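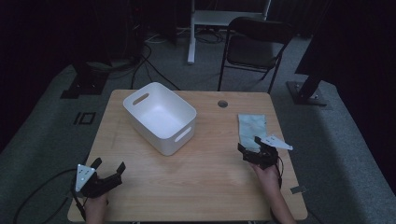 Cloth and storage bin on the table

Section 3. Turning on the thumbnail cache

The Zirnness gallery module builds a new thumbnail every time a page loads unless the cache is on. Sites with more than 300 images should turn it on before going live.

1. Log in with an administrator account and open Modules - Gallery - Settings.
2. Check the box next to "Store thumbnails on disk."
3. Set the cache folder. The default is files/thumbs.
4. Set "Images per batch" to 20. Shared hosts may need a lower number.
5. Click Save, then Rebuild.

Note: If the rebuild stops at 62 percent with a blank page, raise the PHP memory limit and click Rebuild again. It picks up at the last finished batch.

Caution: Do not rename the cache folder while a rebuild is running. Old links will break and the folder has to be cleared by hand.

Themes based on Immont need the template patch by Osaze Haruna - see Section 5. The Brultinus theme works without it.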